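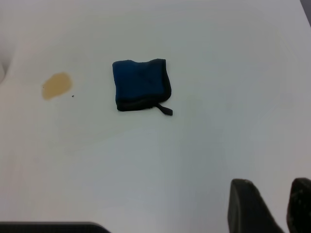

Zwischenbericht zum Vorhaben »Mehrwegtextilien im Reinigungsdienst«
Berichtszeitraum: zweites Förderhalbjahr
Stand: 5. Juli 2022
Zuwendungsempfänger: Coler Gebäudedienste
Projektleitung: Traian Ilie
Messtechnik und Auswertung: Aníbal Bettencourt

1. Gegenstand und Stand der Arbeiten

Das Vorhaben untersucht, in welchem Umfang Einweg-Vliestücher in der Unterhaltsreinigung durch waschbare Mikrofasertücher ersetzt werden können und welche Aufwände dabei in Wäscherei, Logistik und Personaleinsatz entstehen. Arbeitspaket 1 (Bestandsaufnahme) ist abgeschlossen, der Abschlussvermerk liegt dem Projektträger vor. Arbeitspaket 2 (Waschversuche) läuft planmäßig. Arbeitspaket 3 (Feldbetrieb) hat sich gegenüber dem Zeitplan um 2 Monate verschoben.

2. Arbeitspaket 2: Waschversuche

Im Februar wurde die Versuchsreihe mit den Qualitäten Adico und Vieira begonnen. Beide Tücher werden bei 60 °C gewaschen, ohne Weichspüler, mit identischer Beladung und identischem Flottenverhältnis. Bestimmt werden Flächengewicht, Wasseraufnahme, Maßänderung und Faserverlust im Filter. Insgesamt gingen 800 Tücher in den Versuch ein.

Die Qualität Adico zeigt bislang eine geringe Maßänderung, die Wasseraufnahme bleibt innerhalb der im Antrag genannten Toleranz. Bei Vieira tritt eine stärkere Schrumpfung in Kettrichtung auf, die Ecken rollen sich nach wiederholtem Trocknen ein. Ob dies die Nutzbarkeit im Vortränkverfahren einschränkt, ist offen. Der Hersteller hat eine geänderte Kettelung angeboten; Muster sind angefordert, aber noch nicht eingegangen.

Die Filterauswertung ist bisher nur eingeschränkt belastbar. Der ursprünglich vorgesehene Filtereinsatz ließ feine Fasern durch, die Werte der ersten Waschgänge werden daher verworfen. Seit dem Austausch des Einsatzes liegen 191 verwertbare Einzelmessungen vor. Eine Nachholung der verworfenen Messungen ist mit den vorhandenen Mitteln möglich.

3. Arbeitspaket 3: Feldbetrieb

Der Feldbetrieb war für drei Liegenschaften vorgesehen. In zweien davon konnte die Umstellung erfolgen. In der dritten fehlt weiterhin ein getrennter Lagerraum für Schmutzwäsche; die Abstimmung mit der Hausverwaltung dauert an. Als Ausweichobjekt ist das Bürogebäude am Standort Nord geprüft worden. Es ist geeignet, hat jedoch einen geringeren Anteil an Sanitärflächen, was bei der Auswertung zu berücksichtigen wäre.

Die Ausgabe und Rücknahme der Tücher wird über das System Calenon erfasst. Bis zum Stichtag wurden 2.115 Ausgaben gebucht. Die Rücklaufquote wird erst im nächsten Bericht ausgewiesen, da Buchungen aus der Frühschicht teilweise doppelt vorliegen und bereinigt werden müssen. Die Farbzuordnung nach Reinigungsbereich — Blau für Oberflächen, Rot für WC und Urinale, Gelb für Waschbecken und Armaturen — wurde unverändert beibehalten.

4. Mittelverwendung

Personal- und Sachmittel liegen im Rahmen des Finanzierungsplans. Die Mehrkosten für den Filtereinsatz wurden durch Minderausgaben bei den Reisekosten gedeckt. Eine Umwidmung zwischen den Hauptpositionen ist nicht erforderlich.

5. Weiteres Vorgehen

Vorgesehen sind die Bereinigung der Buchungsdaten, die Wiederholung der Filtermessungen und die Entscheidung über das Ausweichobjekt. Für Arbeitspaket 3 wird eine kostenneutrale Verlängerung beantragt; der Antrag geht dem Projektträger gesondert zu. Die Rohdaten der Waschversuche können bei Herrn Bettencourt angefordert werden.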